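# Closero vermietet Greifarm monatsweise: viel Vertrag, wenig Belege

24 April 2025

Der Automatisierungsanbieter Closero will kleinen Betrieben einen Roboterarm samt Greifer, Software und Wartung zur Miete überlassen. Das Paket heißt Farah, richtet sich an Kantinen, Hofläden und Sortierbetriebe und kostet in der Grundausstattung 934 Euro im Monat. Darin enthalten sind laut Preisblatt der Arm, ein Zweifingergreifer, eine Kamera und der Zugang zur Steuersoftware Radix. Eine Einweisung vor Ort wird gesondert berechnet, die Anfahrt auch. Wer länger als einen Arbeitstag schulen lassen möchte, muss ein Angebot anfordern.

Auf dem Papier klingt das brauchbar. Kleine Betriebe scheuen den Kauf einer Anlage, die nach zwei Saisons womöglich in der Ecke steht, und ein Mietmodell nimmt ihnen einen Teil dieses Risikos ab. Nur verteilt sich der Rest des Risikos nicht ganz so, wie es die Broschüre nahelegt. Die Mindestlaufzeit beträgt 30 Monate. Ein Sonderkündigungsrecht gibt es, es greift aber erst, wenn Closero einen gemeldeten Fehler innerhalb von 40 Tagen nicht behebt. Was als Fehler gilt, entscheidet zunächst der Kundendienst. In den Bedingungen steht dazu ein Satz, über den man stolpern darf: Einschränkungen, die sich »aus Beschaffenheit, Lage oder Beleuchtung des Greifguts« ergeben, sind kein Mangel.

Das ist bei einem Gerät, das Obst greifen soll, eine ziemlich weite Klausel. Obst besteht aus Beschaffenheit und Lage.

Produktleiterin Nisreen Chamoun verteidigt die Formulierung. Kein seriöser Anbieter könne jede Frucht in jeder Position garantieren, sagte sie auf Nachfrage, und man wolle den Kunden nichts versprechen, was man im Alltag dann nicht halte. Farah sei ein Einstieg und ausdrücklich kein Ersatz für eine Packlinie. In der Broschüre steht das Wort Einstieg einmal, auf der vorletzten Seite. Auf der ersten steht »Greift, was Sie greifen«.

Als Musteraufgabe nennt der Anbieter das Umsetzen einzelner Früchte zwischen Tisch und Teller. Gegriffen wird ein Apfel, glatt, rund und vergleichsweise gutmütig. Druckempfindliche Ware wie Pfirsiche oder reife Birnen kommt in der Aufgabenliste von Radix nicht vor, ebenso wenig Früchte, die aneinanderliegen. Wer einmal eine Kiste Äpfel gesehen hat, weiß, wie häufig der zweite Fall ist.
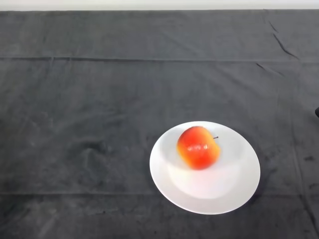
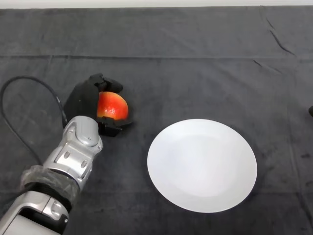
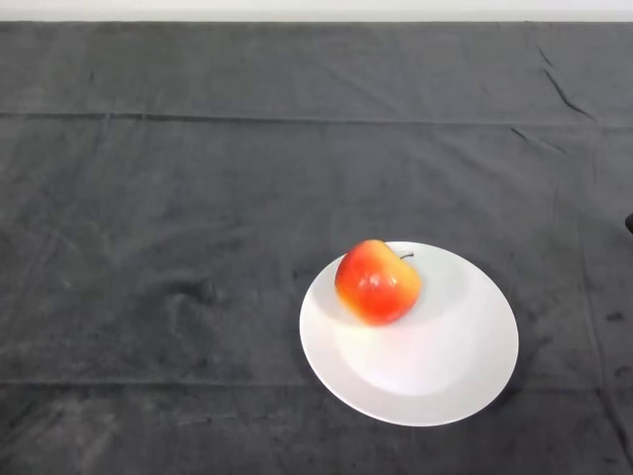 *Musteraufgabe mit Apfel und Teller; im mittleren Bild hält der Greifer die Frucht.*

Gegen die Aufgabe selbst ist wenig zu sagen. Ein Apfel auf einem weißen Teller, dunkles Tuch darunter: So lässt sich ordentlich zeigen, was ein Greifer mit einer einzelnen Frucht anstellt. Der Kontrast dürfte der Bildauswertung entgegenkommen, und Platz zum Manövrieren bleibt reichlich. Für einen Betrieb, der sich auf 30 Monate festlegen soll, sagt ein einzelner Apfel trotzdem wenig. Auf der Edelstahlfläche einer Kantine spiegelt es, im Hofladen liegt die Ware übereinander, und am Sortiertisch kommt schon das nächste Stück.

Eine Zahl hätte geholfen. Closero verweist auf eine interne Versuchsreihe mit 117 Griffen, legt das Protokoll aber nicht vor. Wie viele davon gelungen sind, wie viel Zeit ein Griff brauchte und ob zwischendurch jemand die Frucht zurechtgerückt hat, bleibt offen. Widad Bitar, bei Closero für die Versuche zuständig, spricht von »sehr guten Ergebnissen unter den gewählten Bedingungen«. Die Bedingungen seien dokumentiert, das Dokument sei intern. Ob es Interessenten vor Vertragsabschluss einsehen können, werde gerade geprüft.

Adeel Cheema, der Küchenbetriebe bei der Anschaffung von Geräten berät, hält den Verweis für dünn. »Mich interessiert, was beim Fehlgriff passiert«, sagt er. »Bleibt der Arm stehen, versucht er es noch einmal, ruft er jemanden? Davon hängt ab, ob ich eine Arbeitskraft danebenstellen muss. Und wenn ich sie danebenstellen muss, kann sie den Apfel auch selbst hinlegen.« Im Handbuch, dessen Kurzfassung der Redaktion vorliegt, ist dem Fehlgriff eine halbe Seite gewidmet. Empfohlen wird, das Greifgut »in eine geeignete Ausgangslage zu bringen« und den Ablauf neu zu starten.

Offen ist auch die Frage der Reinigung. Für den Einsatz mit unverpackten Lebensmitteln bietet Closero auswechselbare Fingerauflagen an, die der Zubehörpartner Cokow liefern soll. Im Grundpreis sind sie nicht enthalten, und einen Preis nennt das Blatt noch nicht. Auch wie oft die Auflagen gewechselt werden müssen, steht nirgends. Für eine Kantine ist das keine Nebensache, denn ohne klare Vorgaben zur Reinigung wird sie den Arm kaum an die Ausgabe stellen.

Etwas besser sieht es bei der Software aus. Radix läuft auf einem gewöhnlichen Rechner im Betrieb, die Kamerabilder werden nach Angaben des Anbieters lokal verarbeitet und nur mit Zustimmung zur Fehlersuche übertragen. Abläufe lassen sich speichern und auf ein Ersatzgerät übernehmen. Nach Vertragsende allerdings erlischt der Zugang, und ein Export in ein fremdes System ist nicht vorgesehen. Wer nach der Mietzeit zu einem anderen Anbieter wechselt, fängt mit seinen Abläufen von vorn an.

Nour Haddad, die einen Hofladen mit eigener Lagerhalle führt, hat sich die Unterlagen schicken lassen und vorerst abgesagt. Die Miete sei nicht das Problem gewesen. »Ich habe gefragt, ob ich das Gerät eine Woche mit meinen eigenen Äpfeln ausprobieren kann, in meiner Kiste, bei meinem Licht. Da hieß es, man könne mir gern einen Termin im Vorführraum anbieten.« Chamoun bestätigt, dass es derzeit keine Probestellungen gibt. Der Aufwand für Transport und Einrichtung sei zu hoch, man denke aber über eine kostenpflichtige Variante nach.

Bestellungen nimmt Closero ab sofort an, ausgeliefert wird nach jetzigem Stand ab November. Bis dahin soll auch der Preis für die Fingerauflagen feststehen. Betriebe, die vorher unterschreiben, erhalten die erste Wartung kostenlos. Eine Rücktrittsmöglichkeit für den Fall, dass die Auflagen teurer werden als erwartet, enthält der Vertragsentwurf bislang nicht.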